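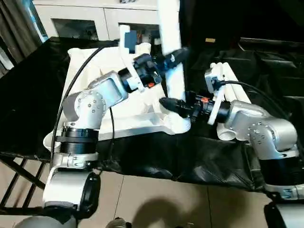 Progress report to the Gurnis Fund
Rorel tyre safety checks, second quarter of work
Prepared by Manuela Guerra, 30th July

Since our last report we have run 12 free tyre check sessions, most of them in supermarket car parks and two at the Dirkus depot. We checked 168 cars and vans against a target of 200 for the period. The shortfall comes from two sessions that had to be called off when the surface was flooded. Both have been moved to August, and the sites have confirmed.

Each check covers tread depth across the width of the tyre, pressure on all four wheels, the condition of the sidewalls and the spare where there is one. Low pressure was the most common fault. Uneven wear on the inner edge came next, and many drivers had not noticed it because that part of the tyre is hard to see with the wheels straight. We now ask drivers to turn the steering to full lock before we look at the front pair.

We found 30 vehicles with at least one tyre below the legal limit of 1.6 mm. Drivers were told at once and given a written note showing which tyre and what reading we took. We do not sell or recommend tyres, and the note says so. Assunta Galli is following up with those who agreed to be phoned. Her calls are about half done, and we will send the results with the next report.

Equipment
The second set of digital depth gauges arrived late but is now in use. One of the older pressure gauges was reading high when compared with the others and has been withdrawn. The readings it gave were at a single session — Sanna Road, the morning group — and we have written to those drivers asking them to check again at a garage or filling station. All gauges are now compared with each other before a session starts.

Staffing
Two new checkers have finished their training and can work without supervision. We are still short of someone who can drive the van, so Assunta has been doing this as well as the bookings.

Spending
Spending is within budget overall. Printing cost more than planned because the driver's note had to be reset in larger type. Fuel cost less. We would like to move the fuel underspend to printing and need your agreement in writing before we do.

Next period
The two postponed sessions come first. After that we want to try an evening session at the Dirkus depot for van drivers who are out all day. The manager there has offered the covered bay, with lighting, at no charge. Site insurance for it is still to be arranged.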